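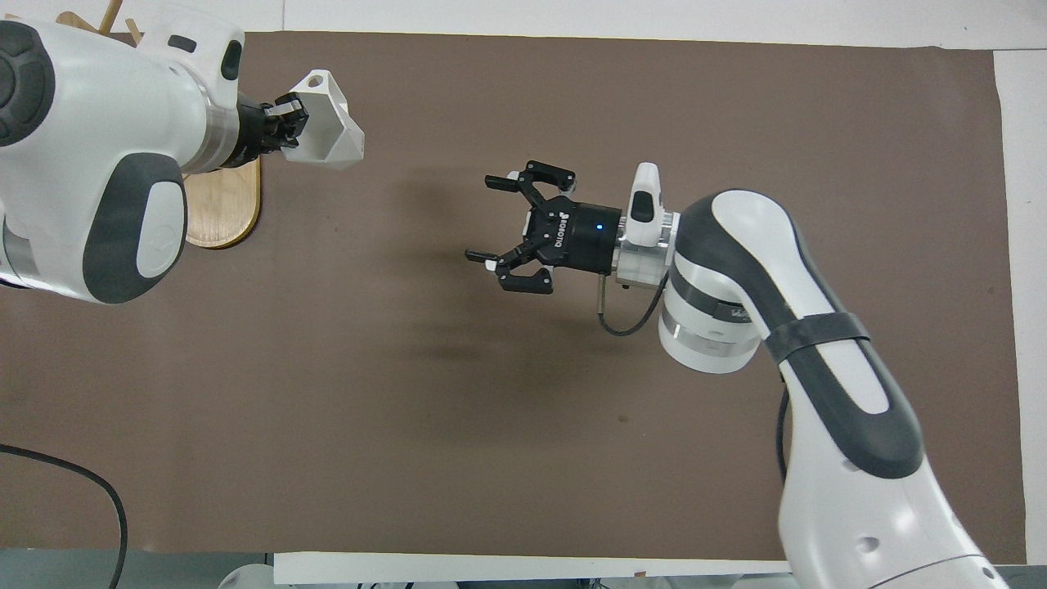
Kitchen Notes: Getting the Cup Shelf Under Control

I put off writing about cups for a long time. Pans seemed more important, and so did knives, and the piece on freezer labels ran over two months because so many of you wrote in. But cups are what most people in Plemwood have too many of, judging by the donation table at the fall swap, so this month it's cups.

I started with my own cabinet. It has two shelves over the coffee maker, and I would have said we owned a dozen mugs. I took them all down and put them on the counter, and there were 43. There are three people in this house. We had mugs from a bank that has since closed, mugs from two different dentists, a set of four that came with a coffee subscription we canceled, and a very heavy one with a handle too small to get a finger through. I had been reaching around that one for years to get to the one I like.

You may not have 43. But if your cabinet door needs a second push to shut, you're in the same situation.

Start with what gets used

The usual advice is to hold each thing and ask yourself whether you want it. I have tried this and it doesn't work well for mugs, which tend to come with a story. I wanted all of them while I was holding them.

Going by the dishwasher worked better. For one week, wash as you normally do, but don't put the clean mugs back in the cabinet. Leave them in a box or a dishpan on the counter and take from there first. Only go to the cabinet when the box has nothing you want in it. At the end of the week, whatever is in the box is your working set. Ours was nine mugs. I added five more for company and we have not run short, even when my sister's family stayed over.

If you have guests more often than we do, keep more. A household that hosts a book group or a card night has a good reason for a full shelf. You could also store the company mugs somewhere else, though, and bring them out when people come. The top of a hall closet is fine. Mugs don't mind being in the dark.

Size and shape

Once you have fewer, the shapes start to matter. Straight-sided mugs stack two high without much trouble if the rims match. Mugs that flare at the top will sit inside each other at an angle and chip. Anything with a footed base wants to stand alone. I found that three shapes in one cabinet was the most I could manage before things got awkward, and I let the oddest ones go on that basis alone.

Check the width of your coffee maker's drip tray too. I kept a tall travel cup for years that didn't fit under the spout. Every morning I filled a regular mug and poured it over. It went to the swap.

Small children do better with a short, wide cup than a tall, narrow one. We had a line of plastic tumblers from when my son was little, and he is in high school now, so those went in the same box.

Hooks, racks and shelves

Now for where to put them. The cheapest improvement is a shelf riser, a small wire table that stands on the cabinet shelf and makes a second level. Measure the height of your tallest mug before you buy one. I didn't, and mine is holding up a plant in the bathroom. The Kütt hardware store on Roridby Street had several heights the last time I was in.

Hooks under a cabinet look nice and free up a shelf. They need solid wood to screw into, and a lot of newer cabinets have a thin bottom panel that won't hold. Tap it first. If it sounds hollow or flexes under your thumb, use a rail that fastens to the wall instead. Space the hooks so that two mugs side by side don't touch when you take one down. I used the width of my hand with the fingers closed, plus a little, and that has been fine.

Think about where the steam goes as well. Hooks over the kettle mean damp mugs and, after a while, damp cabinet bottoms. Ours are at the other end, by the toaster, and the worst we get is crumbs.

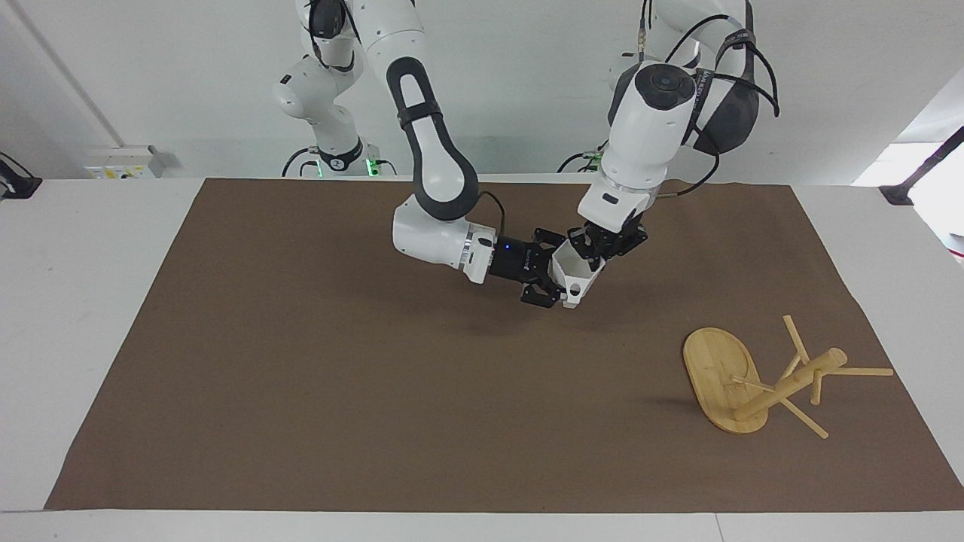
Countertop mug stands are the option I get asked about most, and I have mixed feelings. They take up very little room and they put your good cups where you can see them. They also need to be loaded evenly. If you hang three mugs on one side and none on the other, a light stand will lean and may go over, and it usually goes over when you are half awake and reaching for the sugar. A bamboo mug tree like the light tan one lying on its side there is a common style, and it's the style we have at home. I put the heaviest mugs on the lowest pegs and take from alternate sides. A cup also has to have a handle to hang on a peg, so check your favorites before buying one. Faceted cups, like the small white hexagonal one, can be pleasant to hold, but I wouldn't plan a stack around a shape like that until I had tried two together.

If you buy a stand, look at the base before anything else. A wide, heavy foot matters more than the number of pegs. Felt dots underneath are good for a table but can let the stand slide on a smooth counter. Small rubber feet grip better and cost next to nothing. Wipe a wood or bamboo stand with a barely damp cloth and dry it right away. Hanging mugs on it straight from the dish rack lets water run down into the joints, and in time the pegs loosen. A drop of wood glue fixes a loose peg – let it set overnight before hanging anything.

Stains

Tea stains come off with baking soda and a wet sponge. Make a paste, rub it in, wait a few minutes and rinse. For a mug that has been brown inside since forever, fill it with warm water and a denture tablet and go do something else. I've had good results in 60 minutes and a bit better overnight.

The gray scratches you see inside white mugs are mostly metal left behind by spoons. The glaze underneath is usually fine. A cream cleanser takes the marks off. Go easy on anything with a gold or silver band, and keep those out of the microwave.

A chip on the rim is the end of it for drinking, in my house anyway. I know people who sand them down. I would sooner use the mug for pencils. Hairline cracks are worth checking for, too: fill the mug with hot water, stand it on a paper towel and come back in ten minutes. If the towel is wet, don't drink from that one again.

Where to send the extras

Please don't put ceramic mugs in the glass recycling. They melt at a different temperature from bottles, and even a small amount can spoil a batch. Broken ones go in the trash, wrapped in newspaper so that no one gets cut.

Whole ones are easier. The Plemwood swap table takes mugs in any month, as long as they are clean and have no chips. Flurach, the thrift store behind the post office, takes sets of four or more that match, and single mugs only if they are plain. They were very firm with me on this. I had a bag full of singles with logos on them and I carried most of it home again. Those ended up in the church hall kitchen, where the old mugs had been walking off one at a time and they were happy to get anything.

A last possibility is the garden. A mug with no crack makes a decent pot for chives on a windowsill, but there's no drain hole, so put some gravel in the bottom and water lightly. I lost the first batch of chives to too much water. The second is doing well.

Letters about last month's column

Several of you asked about the soup containers. Yes, they can be frozen, but leave an inch at the top. The reader with the sticky drawer should try rubbing a candle stub along the runners before buying anything. And to the reader who has 105 takeout lids and no bottoms: recycle them if your town takes that plastic, and if it doesn't, they are good for catching drips under paint cans.

Next month is dish towels. If you have a way of getting the sour smell out that doesn't involve boiling them, send it in by the middle of the month and I'll try it on ours.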